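How I Record Kitchen Demos In Simulation Without Losing My Mind

Sun 7 January

A few people wrote in after my last post asking how I do the teleoperation side of things, so I finally sat down and wrote the whole routine out. It's for simulated kitchens, one arm, a two-finger gripper, and a person driving it by remote control. If you have a real arm on a real bench, most of it still carries over, but you'll want to go slower and keep a hand near the stop button.

My setup is pretty plain. I drive with a handheld six-axis controller, I run the simulator on a desktop with a decent graphics card, and I use a little recording tool called Itosik that Gwenaël Royer wrote when we were both at Pallberg. It saves the arm's joint positions, the gripper command and the camera views together on one clock. Any recorder that does that will be fine. If yours saves the video separately and asks you to line things up later, please find another one. I lost a whole weekend in June to that!

Before you record anything

Write the task down in one sentence. Mine this week is "move the gripper to the sink and stop with the fingers open at the rim." It sounds silly to write that down, but I used to skip it and then find that half my demos ended over the bowl and the other half ended next to it.

Next, set your control speed. New drivers always want it fast. Start at the lowest setting that doesn't make you want to throw the controller, do a few runs, then bump it up a notch. I also turn rotation sensitivity down lower than translation, so a twitchy wrist doesn't tip the whole hand over.

Check which way is forward, too. In the gripper camera view, pushing the stick away from you may move the hand in a direction that feels totally wrong, and your brain will fight it for the first 20 minutes. You can remap the axes to the camera or you can tough it out. I remapped mine. Ysaline Masson drives everything in the base frame and thinks I'm soft.

Recording a demo

1. Reset the kitchen and let everything settle. Give it a couple of seconds, especially if there are loose objects around.

2. Start the recorder, then hold still for one breath. You can trim the pause afterward, and it's much nicer than having a demo that starts in the middle of a swing.

3. Make the big move first. Bring the arm across at a comfortable height, well clear of the faucet and anything else tall. Don't fuss with the fingers yet.

4. Slow way down for the approach. I switch to the gripper camera here and let the outside view go. Come in from above and tilt the hand only as much as you need.

5. Line the fingers up with the rim and check both views before you commit. Depth is really hard to judge from one camera, and a gap that looks perfect from the hand can be a good way off when you look from the side.

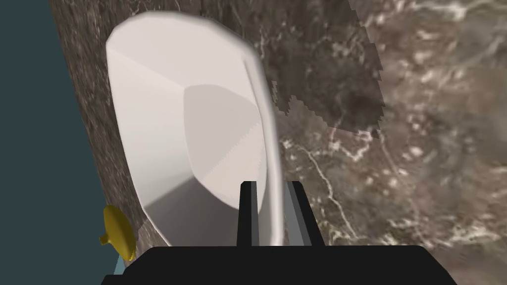

6. Hold the final pose for two seconds, then stop the recorder. Policies trained on my early demos used to sail right past the goal, and I'm pretty sure it was my habit of hitting stop the instant I got there.

If you mess up in the middle, you have a choice. A small wobble that you fix smoothly is worth keeping - the robot needs to see some recoveries. A big one, where you bump the counter or wander off looking for the right button, goes in the trash. I mark those with a key press while I'm driving so I don't have to remember them later.

How many do you need?

For a simple reach like this one I record 200 demos and move the start position a little each time. Margaux Arnaud did 2,000 for her drawer task on the Ninh project, but that had a lot more contact in it and she had help with the driving. I'd get a small batch done, train on it, and watch where the robot gets confused before spending another evening at the controller. Then record more demos starting from exactly those confusing spots.

Take breaks. I stop after every 20 runs and go walk around, and I can see it in the plots when I don't. The paths get shorter and lazier, and I start cutting corners near the counter.

Checking what you've got

Play every demo back at double speed with the gripper camera and the outside camera side by side. I look for long pauses, gripper commands that flicker open and closed, and endings that don't match my one sentence. Then I replay the saved commands in a fresh copy of the kitchen. If the arm ends up somewhere else, your control rate and your recording rate probably don't agree, so fix that before you record any more.

Next time I'll go through turning on the tap, where you have to push on something that pushes back. Flora Guthrie has already warned me about the handle joint settings, so it may take me a while.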